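Everyone at Dernoritz wants to talk about whether the arms will take our jobs. Wrong question, or at least not the one I'd start with. Mine is who gets to say what the job is now.

I've been at the Testorness site 11 years. Back then you learned a task by standing next to somebody. Heather Dunstan taught me sorting and setting out, mostly by sighing. You picked up her habits, the good ones and the bad ones. Now the new people learn from a queue. Cell needs a reset, go reset it. Cell needs help, go help. Nobody's fault exactly. But it's a differnt kind of day.

And the work is small. That surprises visitors, they come expecting car doors.
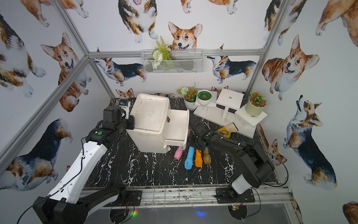 *Two arms at the table, potted plants and corgi wallpaper behind.*

Small doesn't mean easy. Picking things up and putting them down in the right spot is what we did all shift, and it was skilled, even if the pay never said so. Then management brings in a machine and suddenly it's a hard problem, worth real money. Funny how that goes. When Heather did it, it was "light duties."

I'm not against the arms. My wrists are fine with them. Some of the folks from Cloutier came over in May and said they'd go back to the old way tomorrow, and I don't beleive them. Ask anybody's shoulders.

What bugs me is the numbers. Our target is 99 good runs in every 100. Fine for a machine. But the one that goes wrong lands on a person, and that person has 3 other cells to watch, and the screen shows her as downtime. Her! Not the cell. She's the one fixing it.

So, what I'd want. Put the people who did the work in the room when the task gets written up. Pay for the watching, it's tiring, more than the lifting was some days. Stop logging a rescue as a delay. And let new hires spend a week doing it by hand first, so they know what good looks like.

Mamia, our other site, already does the last one. We could start there next month.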